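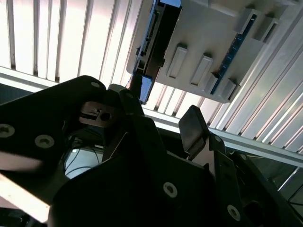 17/01/2019

I spent most of an afternoon at the Proltach open day, which was billed as "robotic disassembly of IT equipment". That usually means a slide deck and a video. What they had was a working cell with an arm, a gripper and a desktop PC lying on its side, and they let people stand near it for as long as they liked. I stayed for most of the session and took notes.

The cell is built on a slatted metal worktable. The slats make it easy to bolt things down and move them again, and I gather they get moved a lot. Next to the computer sits a grey 3D-printed fixture with slots for holding parts upright. Marcelle Marchal, who designed it, told me the current version is number 7, and that most of the changes have been to slot width and to how much space is left beside each slot for a fingertip. A board standing on edge is a poor thing to grip. If the fingers close slightly off-square, the board twists in its slot, and the arm then carries that error to wherever it goes next.

Her rule for the fixture is that a person should be able to load it without thinking. I would have liked to see some sort of keying, so that a module can't go in backwards, but she said it made the plate slower to print and the operators ignored it.

The task list for the demo PC was short: memory, cables on the drive side, then the hard drive. Peiyu Qiu, who wrote the motion sequences, was clear that the list is ordered by how badly things go wrong and has little to do with value. Cables are the worst. They move when touched, they hide other things, and no two machines are routed alike. For the open day they kept to a single model of case.

Drives are more interesting than I had assumed. The caddy is plastic and gives under load, and it has to leave the cage along its own axis or it binds. The sequence grips, pulls a short distance, checks the force, then pulls again. 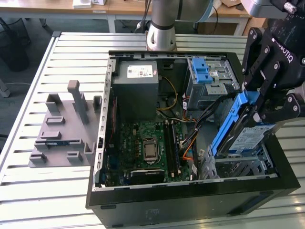

Peiyu had logged 1000 pulls on this type of caddy before the open day, of which 866 finished with no one stepping in. I asked about the rest. Most were grip failures at the start, where the fingers closed on too little of the caddy and slid. A smaller group stopped on the force limit, which is set low on purpose — a stalled pull costs a retry, while a cracked caddy costs the drive.

Cycle time for a drive is up to 56 seconds, including the checks. A person with a bit of practice is much quicker. Proltach didn't pretend otherwise, and their argument rests on running unattended, which they can't do yet.

Two questions I didn't get a full answer to: how the system copes with a case that has been dropped and is no longer square, and what happens to screws. Marcelle said screws were "another table". There is a second open day planned for May and I have put my name down for it.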